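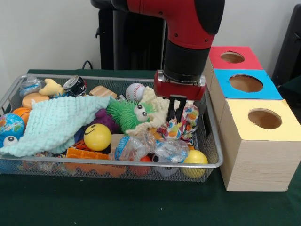

Basket and the three boxes with holed tops, arm reaching in near the patterned fabric toy.

Wednesday, June 28, 2023
Larasati Tarigan

Toy tidying, mixed basket. Limit set at 40 seconds per pick. Rigid items are fine in the log. Blanket still the worst: it drapes over its neighbours and the planner treats the lot as one object. Knitted rope second worst. Clear bottle and bag give patchy depth, so grasp height is a guess. Braulio wants soft goods dropped from the scoring. I disagree; a playroom is mostly soft goods. Not ready for a home yet.

To do: rerun with finger force at 3 N, blanket out.

Comments
Eleri Bowen: Try the blanket by its fringe.
Jacinto Carrillo: Same depth trouble in February.

Contact | © 2023 Hakel workshop | Back to top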